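Storage baskets for shared rooms: new arrangements from October

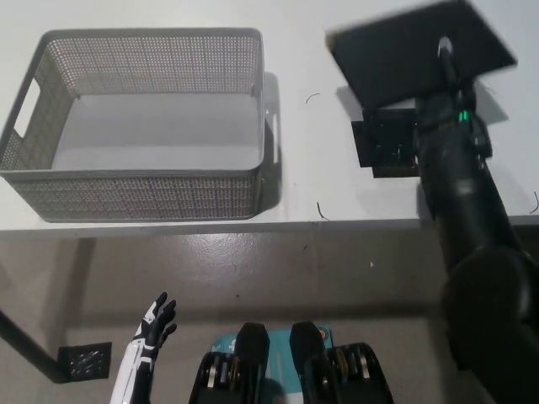

Members who use the shared rooms at Wanlow will be aware that the cupboards along the corridor have been difficult to keep in order for a considerable time. Cardboard boxes have been used for most of the small items, and many of these have split at the corners or lost their lids. Following a review of storage in the spring, it has been agreed that the boxes will be withdrawn and replaced with open plastic baskets of a single pattern. The model chosen is grey and rectangular, with small square holes in the walls, a solid floor and a handle opening at each short end. The thick rim was also considered an advantage, as several of the baskets looked at earlier in the year had thin edges that were uncomfortable to hold when full.

The baskets are supplied by Kelmendi and will be delivered to Wanlow in 2 batches. The first will go to the craft room and the reading room, and the second to the kitchen and the main hall. In total, 56 baskets have been ordered. The cost has been met from the furnishings budget, which stood at £1,000 for the year, and no increase in room charges will be made as a result.

Each group that meets regularly will be given 3 baskets. Groups that need more should apply to the office in writing, stating what is to be stored and for how long. Applications will be considered in the order in which they are received. Groups are free to return any basket they do not need, and those returned will be offered to others on the waiting list.

A label will be tied to one handle of every basket, showing the name of the group and the shelf on which it is to be kept. Labels should not be stuck to the walls or the floor of the basket. Adhesive was found to leave marks on the previous containers, and these proved hard to remove.

Members are asked to observe the following when packing. Heavy items such as tins of paint, jars and books should be placed at the bottom and spread evenly. Pins, needles, beads and other small objects must be kept in a closed tin or pouch inside the basket, as they may otherwise fall through the holes. Liquids should be stood upright with their caps tightened. Food may not be stored in the baskets in any room other than the kitchen, and there only if it is sealed and dated.

Baskets should be emptied on to a table at the start of a session and repacked before the tables are wiped down. They should not be left on the floor, where they obstruct the trolleys, or on window sills. Full baskets are best carried with both hands and should not be stacked on top of one another - the shelves have been re-spaced so that one basket fits on each level with room above it.

For cleaning, warm water and a little washing-up liquid are sufficient. A soft brush may be used on the sides where dust collects. Baskets should be left to dry upside down on the draining board and returned to the shelf the same day. Bleach and scouring powder should not be used.

The old boxes will be cleared at the end of October. Anything left in them will be moved to the table in the entrance hall, where it may be collected during opening hours. Items not claimed by the end of November will be passed to the jumble sale or disposed of. Groups with equipment of particular value are strongly advised to remove it beforehand.

Questions about shelf space should be put to the office before the second delivery, when the shelf plan will be fixed for the winter.

2 comments | 3 shares

Contact the Wanlow office | © Wanlow Newsletter | Back to top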